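Spending the Gripper Money: our group project report
Vikdale course, spring round. Written up by me, 30 April 2026, with the sums checked by Kwame Ansah.

What we were asked to do

So the task was to write a purchase plan for a two-armed robot that clears a kitchen worktop, and to defend every line of it in front of Gunnel Sjöberg. I'd never bought anything bigger than a bike before this, so I went in thinking we'd pick the nicest robot in the catalogue and be done by lunch. We were not done by lunch!

The robot itself was already settled (Vikdale has one on order, due in July), which left us with grippers, finger pads, spare parts and whatever we needed to test things on. Kwame wanted to start with a spreadsheet. I wanted to start with the simulator, and as it's free I won that one.

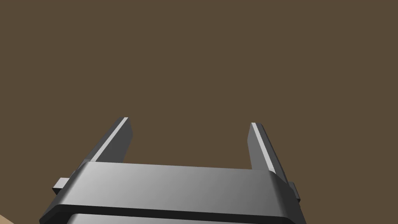 Grippers ate the biggest part of our planning time. We had two quotes, one from Blomqvist and one from Brorno, and they don't list the same things, so comparing them was a bit of a nightmare. Blomqvist sells the whole unit and you get whatever fingers it comes with. Brorno sells the body and the fingers apart. Our simulated model has two long flat fingers with squared-off tips, and that's the shape I used when I asked both firms what replacements would cost. Brorno came back with 55 a pair, Blomqvist wanted to know which unit we owned (none yet, that was sort of the point of the email) and then went quiet for a while.

With 4 pairs of fingers in the plan, that's two for fitting and two for breaking. Kwame thought two spare pairs was too many. I still think it's too few, but we left it there.

The other thing we had to budget for was stuff to pick up. It sounds silly to put crockery in an equipment plan, but a saucer and a spoon are very different jobs for the same pair of fingers, and we wanted the real worktop to match the simulated one closely enough that our results would mean something. I made the list straight off the simulator: spray bottle, small jar, saucer, bowl, cutlery. Nearly all of it can come from a charity shop, apart from the bowl — I'd like several the same, for when one goes on the floor.

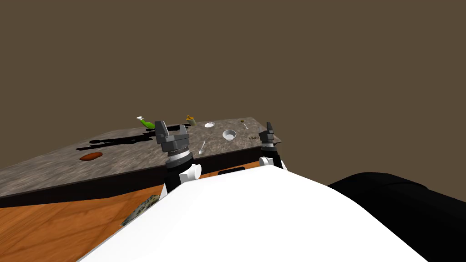

The budget, first go

We had 911 for everything apart from the robot. I put 300 of that aside for spares before we'd priced anything else, mostly out of nerves. Fingers come out of that pot, then spare pads, then whatever's left is for things we haven't thought of. Kwame called it my panic fund, and the name has stuck in the spreadsheet, sorry.

What I got wrong was delivery. I'd left it out completely! Hastar, who we were going to use for the table and the fixings, charge by weight, and a stone top is a very silly thing to have posted to you. We spent a whole evening on whether the top had to be stone at all. The simulator has a speckled stone surface and I was quite attached to it, but a cheap board with a printed covering would do for most tests, and Kwame found one we could collect ourselves.
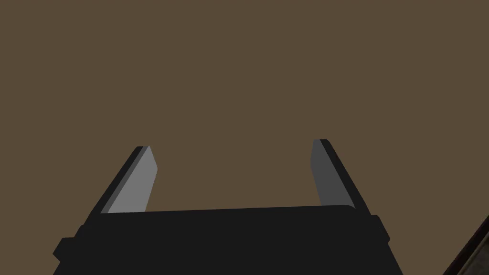
Pads were the next argument. They wear out long before the fingers do (so both firms told us, and they'd be the ones selling them), so I wanted them as a separate line where you can see how fast the money goes. In the first version they were hidden inside "sundries", along with tape and screws, and you couldn't tell what anything cost to run.

I also moved the order dates. Fingers and pads go in straight away, the worktop goes in later, and the crockery can wait until the robot has turned up and someone has measured how far it can reach in the real room. I'd planned all that from the simulator, but I'm less sure now that the table will end up in the same spot.
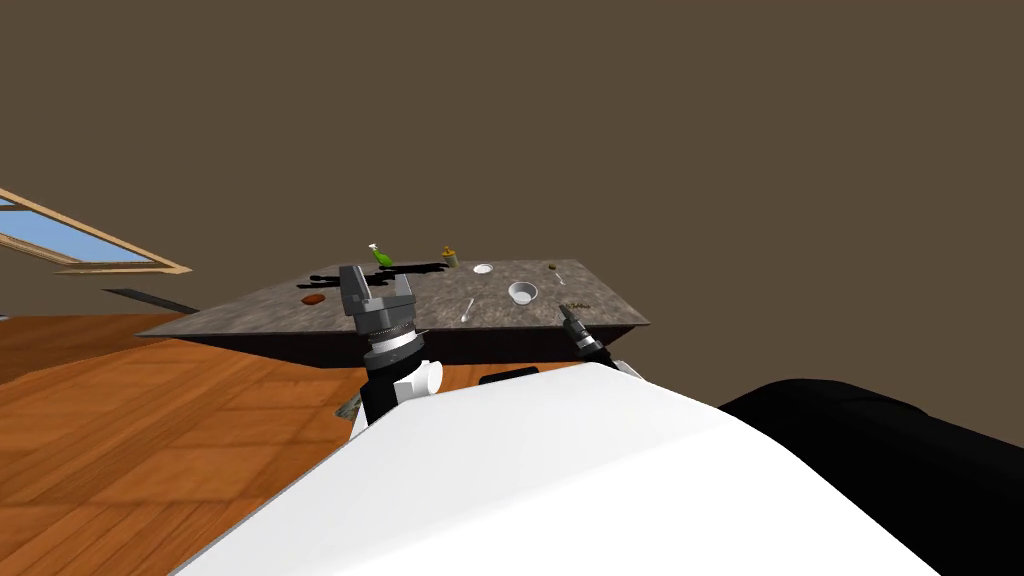 Gunnel Sjöberg read the draft and wrote back that the plan was fine for the first month and thin after that. She asked who would pay for a gripper that failed in the autumn, and why a panic fund had no rule for when you're allowed to touch it. Her other note was that we should get the Brorno price in writing with an end date on it, as a number in an email can change.

Fair enough on all of it. We've added a rule (both of us have to agree, and it goes in the log the same day) and I've asked Brorno for a proper quote. Still waiting on Blomqvist.

What's left to do

Get the collection date for the board. Ask Hastar if the fixings can come by normal post. Split the pads line by left and right arm, if Kwame will let me add another column.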